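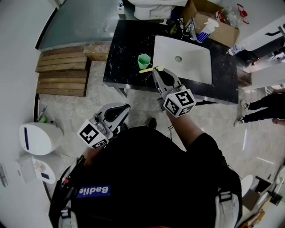 Every bathroom organizing account I follow has decided the fix for a messy vanity is more stuff on the vanity. Trays. Risers. A little turntable. Meanwhile look at a sink in normal use: yellow toothbrush by the front edge of the basin, green cup off to the left, spray bottle lying on its side back by the faucet, bottles along the back, a cardboard box doing the work of a cabinet. You could sell that counter a tray, sure. Then it would have all of that plus a tray.

The one getting pushed at me this month is the Dremora "sink reset." You clear everything off, wipe it down, then put back only what you use daily. Fine. I've been doing that since before it had a name and I didn't need a printable.

The printable has 6 steps. Step four is "breathe."

Where it loses me is the daily part. I use a toothbrush daily. I use the spray maybe twice a week. According to Dremora the spray should live "off site." Off site is the hall closet, behind the vacuum. Guess how often I'd wipe the sink down then.

Also not sold on dark counters being "low maintenance," which the Birnska catalog says on three different pages. I had black with white veining in my last rental. It hides hair. It does not hide toothpaste, soap scum, or the ring under any cup you leave out overnight. Low maintenance for who?

I will give the open box some credit. Cardboard and bathrooms don't mix long term, I know, it goes soft. But tall bottles stand up in it, you can see what's inside, and you can lift the whole thing out with one hand to clean. The acrylic version at Tilldale does the same and you have to wash it.

Someone asked what I'd do instead. Toothbrush goes in the cup. Cup goes on whichever side you don't reach across. Spray bottle stands up, because mine leaks at the trigger when it's on its side and I doubt yours is better made. Bottles you haven't touched since May go in the trash.

That took me 5 minutes this morning and I was on the phone.

And no, I haven't tried the Cârstea drawer inserts. My vanity doesn't have drawers. Plenty of them don't, it's a slab on a frame with a sink in it, and I've read maybe 600 comments asking what to do with that kind and the answer is always "add a cart."

Where is the cart going. There's a toilet there.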